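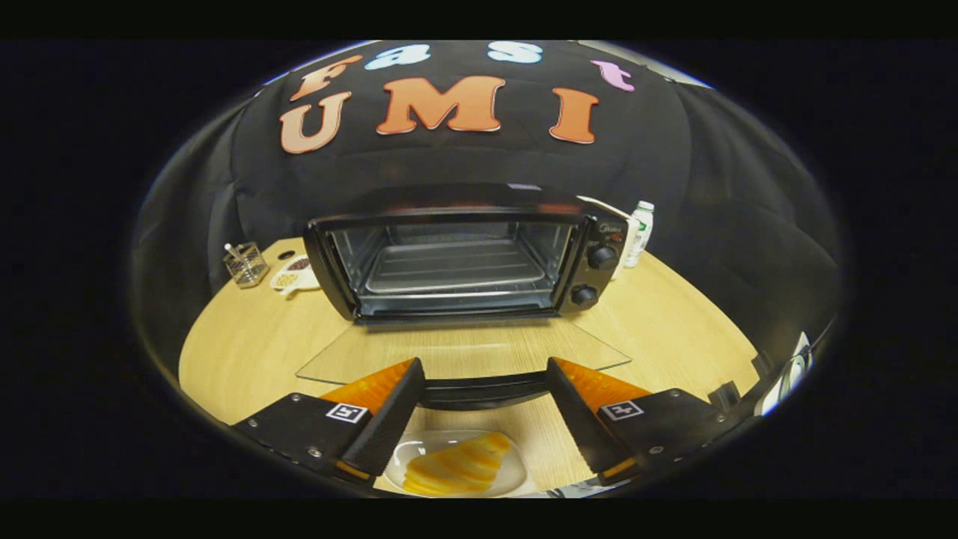

小烤箱能直接放玻璃盘进去烤吗?

要看玻璃的种类。盘底或包装上写明可用于烤箱的耐热玻璃可以放,但不要从冰箱拿出来就进热烤箱,也不要从烤箱拿出来就放到湿的或者凉的台面上。普通玻璃盘、没有标注的玻璃盘,一律当作不能进烤箱。

最近台式小烤箱用得多,把用法和教训一条一条记在这里,想到哪写到哪。主要讲玻璃烤盘、网架和清洁,菜谱只有一点点。

先说我桌上这台。黑色的,两个圆旋钮,玻璃门,里面一个金属网架。没有屏幕,没有预设菜单。我用惯了,也没觉得缺什么。

玻璃盘我喜欢透明的,原因是能从侧面和底下看颜色。烤面包布丁、烤土豆片这类东西,表面黄了底下不一定好。金属盘要铲起来一角才知道,玻璃盘举起来看一眼就行。

缺点也有。重,热得慢,凉得也慢。从烤箱里拿出来以后,盘里的东西还会继续熟一阵子,所以我一般提前一点关火。鸡蛋类的尤其要提前,不然边上会老。

买盘子之前先量烤箱内部。量的是里面,外壳尺寸没有用。还要量带把手的总宽度,很多盘子标的尺寸是盘口,不算两边的耳朵。我第一个盘子就是这么买错的,斜着也塞不进去,后来给了维尔娜(Verna Villanueva),她家是大烤箱。

量内部宽度的时候,取最窄的地方。网架的导轨会往里突出一点,盘子如果正好卡在导轨那个高度,就要按导轨之间的距离算。拿一张硬纸板剪成盘子大小,放进去关门试一次,比尺子可靠。

盘子四周要留空。塞得太满,热气走不动,中间不熟,边上焦。我现在用的标准是每边留出两指宽,前面多留一点,门关上以后盘子不能碰到玻璃。

高度也要留。食物表面离上面的发热管太近,几分钟就黑了。面包类会膨胀,要按膨胀以后的高度算。香蕉面包我吃过一次亏,顶上鼓起来碰到管子,厨房里全是焦味,清理管子又等了一晚上才敢动手。

关于预热。很多人嫌小烤箱热得快就不预热。烤红薯、烤剩披萨,不预热也行。蛋糕、饼干、泡芙,要预热。玻璃盘不跟着空烧,里面没有食物的玻璃盘不要放在热烤箱里干等。

我的顺序是这样:网架先放到要用的那一层,关门,开火,预热的时候在桌上装盘。盘子装好,食物放到接近室温,再进去。装盘的地方就在烤箱前面那块桌面,不用端着走来走去。

旋钮上的刻度看看就好,别太当真。我买了一个Stirkix的烤箱温度计挂在网架中间,拧到我平时烤土豆的位置,停在209度。以后每次都拧到同一个地方,土豆一直没再失手。记旋钮的位置就够了,菜谱上的数字当参考。

有人会在旋钮旁边贴一小条纸胶带做记号。可以,但贴之前先摸一下那里烫不烫。烫的话胶带会化,胶留在面板上很难擦。我直接记在本子上,写"土豆,旋钮指到几点钟方向"。

说说土豆。切片,厚薄尽量一致,泡水,沥干,用布吸一遍。油、盐、黑胡椒,在盘子里拌就行,不用另外弄脏一个碗。铺的时候稍微叠着,不要堆成小山。烤30分钟,中间拿出来转一次方向。

转方向这件事很多人省掉。小烤箱里面靠后的地方一般更热,我这台也是,左后角颜色总是先深。中途把盘子前后调个头,颜色就匀了。动作快一点,开门时间长了温度掉得厉害。

拿盘子的手套要两只都戴。只戴一只,另一只手垫块抹布,这是我以前的做法,抹布是潮的,热一下子就透过来。潮的布不要拿来端热的东西,手套洗过没干透也不行。

玻璃盘拿出来以后放哪里,要在开门之前想好。我在旁边放一块干的木垫,也可以用隔热垫、折两层的干毛巾。不要放大理石台面,不要放水槽里,不要放在刚擦过的桌子上。健二(Kenji Boateng)的盘子就是放在湿台面上裂的,裂的时候声音很大,一盘千层面全部倒掉了。

裂过纹的玻璃盘不要再用。边上有小缺口的也不要。我会在洗完以后对着灯看一圈,手指不要直接去摸边。用钢丝球刮过很多次的盘子,表面的划痕多,我也会降级去装水果,不再进烤箱。

调料我喜欢提前倒在小碟子里,放在烤箱旁边。手上有油的时候不用再去开瓶盖。但是不要紧贴着烤箱放,塑料瓶更不要,侧面和后面都会热。开火之前我会把周围的瓶子挪远一点,这个习惯是被一个变形的盐罐教出来的。

纸、布、塑料袋也一样。烤箱顶上不要放东西。有人拿顶上当架子,放面包袋,放菜谱本。我妈那一辈人喜欢在上面盖一块布防灰,用的时候一忘就麻烦了。要盖布就盖在完全凉了以后,并且布放在显眼的地方,不要用跟机器一个颜色的。

离墙多远?按说明书。每个型号写得不一样,我不在这里给数。说明书丢了就去厂家的网站上找。左右和后面都要看,很多人只看后面。

木纹桌面上放烤箱,桌面要平,要稳。推一下桌子,看烤箱会不会晃。脚垫缺一个的话补上,缺了脚垫底板离桌面就近了。烤完可以摸一下底下旁边的桌面,如果烫手,说明这个位置不合适,要加垫板或者换地方。

电源。大功率电器单独用一个墙上的插座,不要跟热水壶插在同一个排插上。我在彭宁顿(Pennington)租过的那个小公寓,早上烤面包加烧水就会跳闸,跳了几次才老实。线不要从烤箱顶上绕过去,也不要压在底下。

清洁。等它凉透,拔插头。网架抽出来泡热水,加一点洗洁精,泡着去干别的。内壁用拧干的软布擦,有焦的地方用小苏打调成糊,抹上,等一会儿再擦。发热管不要抹小苏打,也不要喷任何清洁剂。

玻璃门里面那层油膜,用小苏打糊也能下来。门轴旁边的缝里容易积面包屑,用旧牙刷刷,再用布包着筷子头擦一遍。擦完门开着晾干,不要急着关上。

碎屑盘,就是最底下那个可以抽出来的薄盘子,如果你的机器有的话,每次用完倒一倒。积多了会冒烟,味道也会进到下一次的食物里。不要把食物直接放在碎屑盘上烤,它的作用就是接渣。

玻璃盘上烤焦的油点,泡一晚上,塑料刮板刮掉。黄褐色那种老油渍,小苏打加一点热水敷着,第二天再刷。刷不干净也不影响用,难看一点而已。我有一个盘子从Mindano买来的,角上那块黄的一直在,已经不管了。

能不能铺锡纸?可以铺在盘子里,食物下面。不要铺满网架,热气上不来。不要铺在最底下挡住发热管。锡纸边不要翘得太高,别碰到上面的管子。

油纸呢?看包装上写的耐热温度。边角剪掉,不要伸出盘子外面。预热的时候不要单独把油纸放进去,没有东西压着,风一带就飘到管子上去了。

梅薇什(Mehwish Kiani)在下面问能不能用玻璃盘烤饼干。能烤,但我不推荐。底部上色慢,等底下好了上面已经过了。饼干还是用金属盘薄一点的好。玻璃盘适合有汁水的、要烤得久一点的东西。

有汁水的东西放玻璃盘,不要装到边。液面离盘口留3厘米,端的时候晃一下也不会洒。焗通心粉、番茄烤蛋、烤苹果,都是这个留法。洒到底下的汁会烧成一层黑壳,擦起来比洗盘子费事得多。

冷冻的东西,我都是前一晚放冷藏,做之前再拿出来放一会儿。着急的话换金属盘直接烤。冻着的千层面连玻璃盘一起进热烤箱,这种做法不要试。

热盘子里也不要加冷水。烤肉盘底干了想加点水做汁,要加热水,慢慢加,加在食物上,别浇在空的玻璃上。我现在干脆把肉夹出来,汁倒到小锅里去做。

再写一个甜的。苹果去核,切块,拌一点红糖和肉桂,铺在玻璃盘里。上面撒燕麦、黄油、面粉搓成的碎粒。烤到边上的汁冒泡,颗粒变黄。冒泡从盘子侧面看得很清楚,透明盘子在这里好用。

吃的时候等一等。刚出来的苹果非常烫,里面比外面烫。我一般晾着去洗碗,洗完回来正好。放凉以后连盘子盖起来进冰箱,第二天冷的也好吃。

霍利斯(Hollis Mahmoud)问多大的盘子够两个人吃。看烤箱能放下多大就买多大,两边留空的前提下。吃不完可以存,盘子小了就要分两次烤,第二次的人要等。

还有人问要不要买带盖的。盖子多数不能进烤箱,塑料的肯定不行,只是存的时候用。带盖的方便,但柜子里盖子总是对不上盘子。我把盖子竖着插在文件架里,盘子叠在旁边,盘子和盘子之间垫一张厨房纸。

新烤箱第一次用,按说明书空烧一次,窗户打开。会有一点味道。空烧的时候网架和盘子要不要放在里面,各家写法不同,照着写的做。玻璃盘肯定不放。

门不要用力摔,也不要在门打开的时候把装满的玻璃盘压在门上。门是玻璃的,门轴也就那么点大。我见过有人把烤盘搁在门上翻面,盘子重的话整台会往前倾。要翻面就端出来,放到垫子上翻。

定时到了会响一声,响完里面还是热的。面包留在里面会继续变干。我听到响就去拿,走不开的话就不设那么长。人不要出门,烤箱开着的时候我就在厨房这边。

下一条写网架放哪一层,我还在试,同一盘土豆放中层和下层各烤几次再来说。六月天热,开烤箱的时间都挪到早上了,会写得慢一点。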